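2024-11-26
Clothing and cloth notes, Carnonside workshop

Today I continued with the two-color pants (Drotmont pattern, black on top, royal blue below the color change). The old question is still open: does the blue part crease too much when the wearer sits with the legs stretched out on snow? Standing up, all the samples look fine. Sitting, they do not behave the same, and last February we wrote down almost nothing on this point. I want to do it better now.

The other job is the mint-green cloth. It is the candidate for the wiping cloth that goes in the pocket. I leave it bunched up on the white table, wait 15 minutes, open it flat by hand and look at which folds stay. The Odoi cloth from the last round kept its folds very long, and this made it ugly after one day of use. 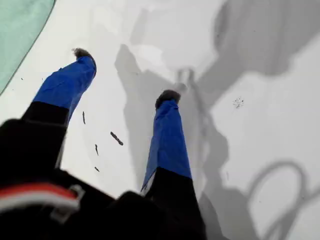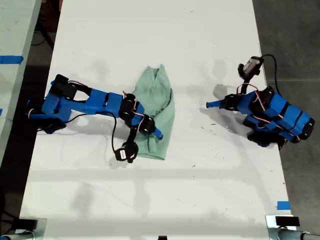 Weights, before I forget: the pants are 2,105 g together with the belt and the spare patches, the cloth is 235 g. I think the cloth is too heavy for a pocket. A smaller cut would help, but then the hem must be done again, and the thread for it is finished. I asked for one more spool from Prirkau.

Seam at the color change: I pulled it by hand in both directions and could not open it. The stitch is a little tight on the inside of the left leg. Please do not iron this pair, I want to see the creases as they are. The care label says wash at low heat and I would keep to that.

Cuffs: still too wide for my taste. With a boot it is acceptable, with a thin shoe the snow will come in. I will mark a new line with chalk, not cut yet.

Table: please wipe it before you put light cloth on it. There are dark specks and gray smudges on the top, and I am not sure all of them are old. Two other cloths got gray marks this month.

To do: new hem on the cloth, chalk line on both cuffs, washing trial at 100 rpm if the small drum is free. The blue offcuts are in the lower drawer.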